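Home | Forums | Kitchen | Log in

Do you wash fruit before storing it?
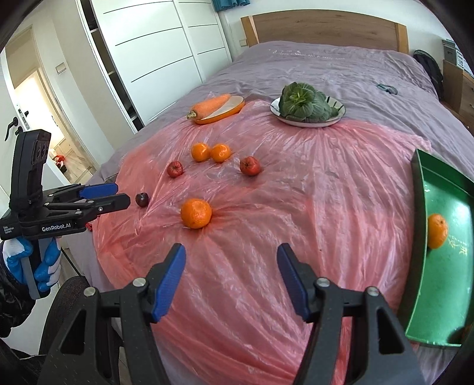

Mandarins, a plum and apples on the pink sheet

Print this thread | E-mail this thread

pisau_30
I wash everything the day I buy it. Saves time later.

Fledberg
I don't. Damp plums go mouldy in my fridge. I rinse them when I want one.

pisau_30
Dry them first, then. 10 minutes on a tea towel.

AzadehS
Apples keep for weeks in our garage unwashed. Mandarins I never wash, you peel them.

Fledberg
You still touch the peel and then the fruit.

AzadehS
Fair, but I've done it for years and I'm not changing.

Related threads
Storing apples over winter
Best fruit bowl under a tenner
Clulska market opening times, July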